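Care of Shared Rooms
Unit 6: Soft Seating
Notes to go with the session, Room 521
Negin Akbari

Welcome back, everyone. I talked much too fast last time and two of you asked for the part on sofas in writing, so I have typed it all out, with the bits I skipped put back in. Please read it before the practical. You don't need to memorize anything, but I would like you to have the order of work in your head when you walk up to the seat, since you will not have your notes in your hands.

Where we left off

In Unit 5 we did hard surfaces: desks, workbenches, shelving, the tops of appliances. You will remember that a hard surface mostly tells you what is on it. You look, you see the mug, you take the mug away. Soft seating is more of a puzzle. Things sink, slide and get sat on, and a cloth thrown over the lot can hide a pair of glasses very nicely (mine, in December, and I was the one who threw the cloth).

The other thing about a sofa in a shared room is that people treat it as a table. I don't scold anyone for this and I'd ask you not to either. If you are standing up and need both hands, and there is a wide padded seat next to you, of course you put your bag down on it. Our job is to bring the seat back to being a seat, and to do it so that everyone can still find what they put there.

Looking before touching

Stand where you can see the whole length of the sofa and give yourself a slow minute. On a curved one you may have to move once, because the bend keeps part of the seat out of view. Go from one end to the other and sort what you see into these groups, in your head or on paper, whichever suits you.

Cloth. Blankets, throws, jackets, anything that drapes.
Delicate or costly things. Electronics, lenses, eyewear, and whatever you'd be sorry to drop.
Bags and packages. Paper, plastic, printed wrappers, opened or sealed.
Leaning things. Frames, boards, rolled posters, umbrellas.
People. If somebody is sitting there, say hello first! You work around them, and you ask before you lift anything within their reach.

I put people on the list half as a joke some years ago and have kept it there in earnest. Abbas Kazemi, who taught this unit before me, used to say that a good tidier is easy to sit next to, and I have tried to live up to that with mixed results.

A seat with a bit of everything

Pale upholstery is the best teacher I know, so we'll stay with it for now. Look at the cream seat cushions and the channel-tufted back, with its upright padded panels, and then at what has gathered on and against them: a rumpled bluish cloth hanging over the front edge, a white VR headset lying on its side, a crumpled tan paper bag with a small yellow tag, a blue printed package tucked against the cushion, and a light wooden frame leaning at the back corner. Somebody is sitting just beyond the far end too, head down and busy with what is in his hands, so the hello comes first.
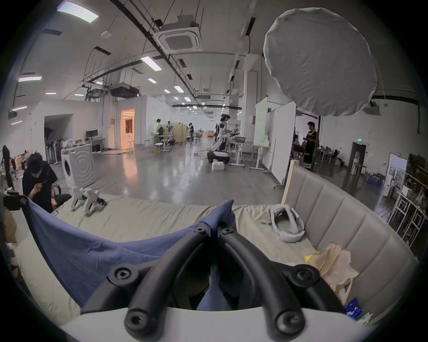
Order of work

1. Cloth. Take hold of it at one point and lift slowly, straight up, before you pull it toward you. If you drag it along the seat you will bring along whatever is underneath, and you'll hear it hit the floor. Once it is clear, carry it a step away and look at the place where it was. Only then shake it out and find the corners. We'll come to folding further down.

2. Delicate things. A headset should be picked up by its hard body, with the strap gathered in the same hand. Don't let it hang from the strap. Keep your fingers off the inside, where the lenses are, and set it down on a firm flat surface with the lenses facing away from the light. If it has its own shelf, lovely. If you don't know where it lives, put it on the nearest desk and leave a note.

3. Bags and packages. A crumpled paper bag is not rubbish until you have looked at it properly, and a tag is one more reason to go slowly. Feel the weight from underneath. Anything with something in it goes in the Finds tray, upright, with the tag showing. A flat and plainly empty one may be smoothed, folded in half and put with the paper. Printed packages go in the tray whether or not they look finished with. I know the tray fills up. It gets emptied on Mridha's rota and that is somebody else's worry.

4. Leaning things. Leave these until the seat itself is clear, so that you have somewhere to kneel or rest a hand if you need to. Use both hands on a frame, one on each upright, and move it to a wall where its foot can't slip. On a glossy concrete floor a wooden foot slides more easily than you'd think – put a folded cloth or a rubber mat under it.

5. The cushions. Run a flat hand along the join between seat and back, palm toward the back. Coins, pens and small cables turn up there. Then brush the tufted channels from top to bottom with the soft brush, one panel at a time. The Givska brush in the blue tub is fine for this; the Jadel one is too stiff for pale fabric and I have asked for it to be moved.

Folding a throw with no table

Most of you fold on a table at home, and most shared rooms don't have a clear one when you want it. Hold two corners of a short side at chest height and let the rest drop. Give it a moment to hang. Bring the corners together, run your free hand down the fold, and then catch the bottom and bring it up to meet the top. Fold once more over your forearm, like a waiter. It won't be perfect, particularly with a thin slippery fabric, and I would rather have it a bit wonky and done than back in a heap.

Fold toward the middle of the cloth if the edges are frayed. Lay it over the arm or along the top of the back, wherever the room's card says. If the room has no card, pick a spot and use the same one each time.

For the practical

We meet in the same room. Bring your own cotton gloves if the brushes bother your skin. You will work in pairs, one looking and calling out the groups, the other doing the lifting, and then you swap. The record sheet is form 835, and there is a stack by the door. Please write where each thing went, even the obvious ones, in words a tired person could follow: "headset, white desk, left side" is plenty.

Questions about the cushion covers and washing belong to Unit 7, so save those up for me – I have a great deal to say about zippers.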